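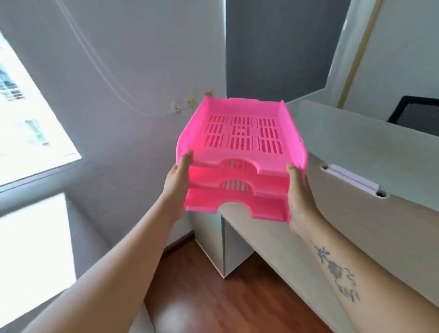

Why Are We Still Printing This? Paper Habits in Four Small Workplaces

Project report by Albane Lefèvre and Unnur Thorlacius
Course: Work and Everyday Life
Supervisor: Thierry Bodin
Submitted 2024-06-23

How we got started

My aunt runs the front desk of a dental practice, and one evening over dinner she told us that she prints out the next day's appointments every afternoon before going home. The appointments are on the computer, and the computer is on all day, right in front of her. She prints them anyway, folds the sheet in half lengthwise, and keeps it beside the phone. When I asked what the sheet was for, she thought about it for quite a while (long enough for the potatoes to go cold) and said that it was so she would know where she was.

I told Unnur about this the next morning and we both kept coming back to it. Know where she was in what? The day, I suppose. We had been trying for two weeks to find a subject for this project that we would not be sick of by spring, and we had a list of very grand ones about the future of work, all of which we threw out in favor of my aunt's folded sheet.

Our question, in the form we finally agreed on with Mr. Bodin, was this: when a small workplace already has its information on a screen, what do people go on using paper for, and what would they lose if it were taken away? We did not set out to show that paper is good or that it is wasteful. We did both come in with opinions, and I should admit mine, which was that most office printing is a nervous habit. Unnur grew up in a house where every bill was put on a nail in the kitchen wall until it was paid, so she was kinder about it from the beginning.

The places we visited

Four workplaces let us in, and we are very grateful to all of them, especially as February turned out to be a terrible month to ask busy people for favors. Prusix is a bookkeeping office above a bakery. Serker repairs boilers and sends its people out in vans, so most of the staff are only in the building first thing in the morning and again at the end of the day. Khổng imports tea and dried fruit and has been in the same family for two generations. Cirnora organizes language trips for school groups, and it is the only one of the four that describes itself as paperless. We will come back to that word.

We handed out 60 short questionnaires and got 50 back, which our supervisor said was much better than we deserved given how late we sent them. We also sat in each office for a full working day, keeping out of the way as best we could, and wrote down each time we saw somebody print, write on, move, file or throw away a piece of paper. After the first visit we rewrote our notes sheet completely. We had left no room for "picked it up, looked at it, and put it back," and it was the thing people did most.

A note about the questionnaires. They were on paper. We did talk about doing them online and Unnur made a very nice version, but the manager at Serker told us that half of his crew would never open the link, and that if we left a stack by the coffee machine with a pen on a string they would be filled in by lunchtime. He was right, and we learned something about our topic before we had read a single answer.

What we found: paper as a queue

The commonest use of paper, in all four places, was to show what had not been done yet. At Prusix each client's papers go into a folder, and a folder that is lying down is waiting for something while a folder that is standing up is finished. Everybody there knew this rule and no one could remember being taught it. A new colleague had apparently tidied the room in her first week by standing all the folders up – with the kindest intentions! – and it took the others two days to work out who was still owed a tax return.

Trays do the same job in most offices. The old "in" and "out" pair is familiar even to people our age who have only seen it in films, but in real life we found the labels had drifted a long way. At Khổng the top tray is for today, and the one under it is for things the owner's mother wants to look at before anybody signs them. At Serker there is a tray for job sheets that the office can't read, and the van crews have to go through it before they leave and translate their own handwriting. We asked several people whether the screen didn't already tell them what was outstanding. It does, of course. There are lists with colors and reminders that pop up. But a reminder can be clicked away in half a second, and a heap of paper on the corner of the desk stays where it is and gets taller. One woman at Prusix wrote in her questionnaire that her heap was the only honest thing in the room, and we liked that so much that for a while it was the title of this report.

What we found: paper as a conversation

The second use surprised us more. A sheet of paper gives two people something to stand over. At Cirnora, where the trips are planned in shared online documents, we watched two colleagues work on the same itinerary from desks that were side by side, typing comments to each other. It went on all morning and looked very efficient. Then a school called to say that one of its pupils used a wheelchair and the hostel had stairs, and within a minute the itinerary had been printed and both of them were leaning over it with pens, and a third person had come across the room to see what was going on. They solved it quite quickly. Afterward the sheet went into recycling, so if you looked only at what the company keeps, you would never know that it had existed.

We asked about this, a little nervously, and they laughed. "Paperless" at Cirnora means that nothing is stored on paper. It had never occurred to them that it might mean nothing is done on paper. I think this is the most useful thing we learned in the whole project, and it explains a disagreement we kept running into in our reading, where one writer would say that offices had given up paper and the next would say they never would. They may simply be looking at different ends of the day. 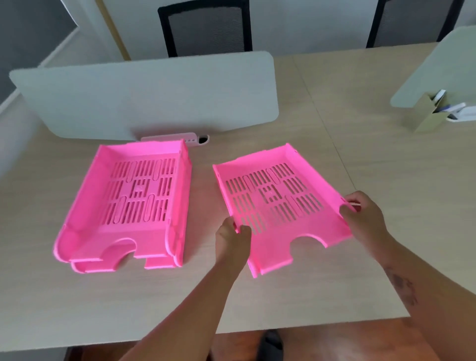
Quentin Joly disagreed with us about nearly all of this when we presented our first draft to the seminar. He thought we had fallen for our subjects, and that what we were calling a queue was only a delay that had been given somewhere to sit. If the heap gets taller, he said, then the heap isn't working, and a person with a proper list on a screen would have dealt with the bottom sheet weeks ago. He also asked whether any of the people we admired so much had lost something important on paper, and whether we had thought to ask.

It was a fair question, and we hadn't asked. We went back and did. Of course they had lost things. Khổng once missed a customs deadline over a letter that had slipped inside a catalog, and it was expensive, and the story is still told there in a lowered voice. The bookkeepers were more relaxed, partly as they scan everything that comes in before it goes anywhere near a folder. When we put Quentin's other point to them, the one about the bottom sheet, we got an answer we weren't expecting. Some things at the bottom of a heap, they told us, are there because they are going to solve themselves. A client sends an angry letter and then a calmer one. An invoice is disputed and then it isn't. Dealing with everything in the order it arrived would mean doing quite a lot of work that turns out not to be needed.

I don't know if that is wisdom or just a very good excuse. Unnur thinks wisdom, and I go back and forth.

What the questionnaires said

Most of the answers matched what we had seen, with a few differences worth mentioning. We had expected older staff to be fonder of paper, and in the answers we got there was no pattern of that kind that we could find. Some of the youngest people wrote the warmest things about notebooks. What did seem to matter was whether a person's work was often interrupted. People who answered phones or met customers wrote again and again about needing to see where they had left off, and people with long quiet stretches hardly brought it up.

Several people used the space at the end to complain about printers. We have not analyzed these comments but we did enjoy them.

Things we would do differently

Eight people began a paper diary for us, noting what they printed over one week, and we had high hopes for it. It was too much to ask on top of a working day, and the entries became very thin after the second morning. A shorter diary, or one done by talking to us at the end of each day, would have given us more. We also never saw the evening at Serker, when the vans come back, and we were told more than once that this was when the real paperwork happened.

Four workplaces is a small number, and all of them said yes to two students with clipboards, so they may be friendlier than most, and friendlier places may do more leaning over things together. Jae-in Myung pointed this out when reading our notes and we have not found a way around it.

Back to my aunt

I went to see her again in the last week of writing, and this time I sat behind the desk with her for an afternoon. She crosses each patient off as they leave, and when somebody cancels she draws a little box around the name and leaves it empty until the gap is filled. At closing time she looked over the whole sheet once, tore it up for privacy, and printed the next one. I asked if I could keep a blank copy for the appendix and she said I could, but that it wouldn't mean anything without a day on it, and she went to get her coat.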